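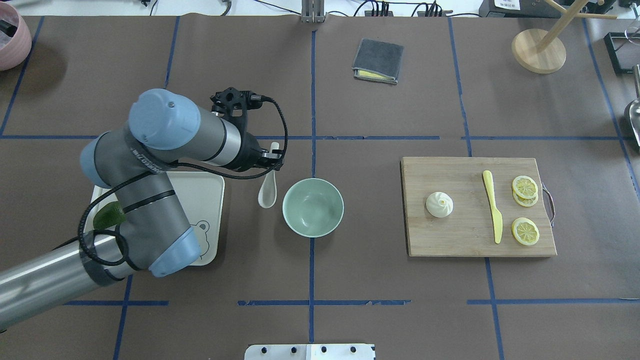 Budstead Robotics Club › Student projects › Kitchen table task

zkostiuk
Wrist drift again. After 20 pick attempts the grasp point on the spoon sits well short of the handle. Camera calibration was redone in July and the residuals are fine. I suspect the cable: it loops back down the arm and loads the last joint.

t_vieira
Possible, but check the table frame first. The tape grid is laid by hand, and if your reference crossing isn't square, every target inherits the error.

zkostiuk
A skewed grid gives a fixed offset. Mine grows with each attempt.

t_vieira
Fair. Post the wrist view anyway.

zkostiuk 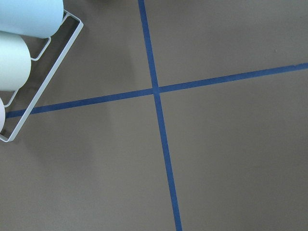
Wrist camera, tape crossing next to the wire rack.

o_barros
You can't judge squareness from that angle. Put a set square on it — five minutes' work. I'm with Zakhar on the cable, though. Add slack at the wrist and clip the rest at the elbow.

t_vieira
Disagree about clipping at the elbow. It moves the load, it doesn't remove it. Log joint torque with the cable unplugged and held clear, then compare.

zkostiuk
Can't unplug it, the gripper won't home. I'll log 30 cycles as it is and 30 with the cable held up by hand.

o_barros
Same start pose for both, please. Last term's logs were useless for that.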